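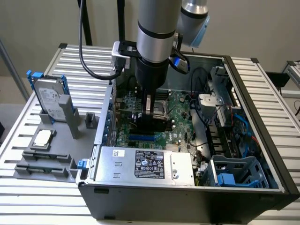 Plitberg Refurbished Office Tower

Home > Computers > Refurbished > Towers

The Plitberg is a refurbished desktop tower for office work, school use and light bookkeeping. Units come from business leases and are sold with a clean drive and a fresh operating system.

What you get

Tower, power cord and printed setup sheet
Solid state drive, 1000 GB
Wired keyboard and mouse
Monitor not included

Condition

Cases are graded A or B. Grade A has light marks only. Grade B may have scratches on the side panel or a sticker shadow on the front. Both grades have the same parts inside and the same warranty. The grade is printed on the carton label next to the serial number.

Barebones option

The tower can also be ordered without processor, memory or drive, for buyers who have their own parts. Check the socket type before ordering. Memory and processors bought elsewhere are not covered by our warranty. 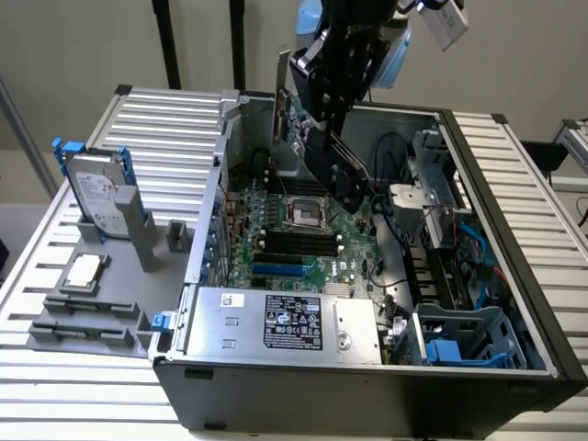 Open Dell tower with the CPU socket empty.

Shipping

Orders go out from the Paewai warehouse. Orders placed before 2 p.m. ship the same day. Delivery is $34 per tower, or free for orders of 50 or more. Keep the carton and foam until you have tested the unit.

Returns and warranty

Returns are accepted for 70 days. The warranty on complete units covers the power supply, board and drive. It does not cover liquid damage or wear on the keyboard and mouse.

Schools and offices can ask for a written quote. Contact Damian Stöckli at the Danari sales desk and include the quantity, grade and delivery address.

Related items: Flirix monitor stand, Flirix cable kit, replacement power cords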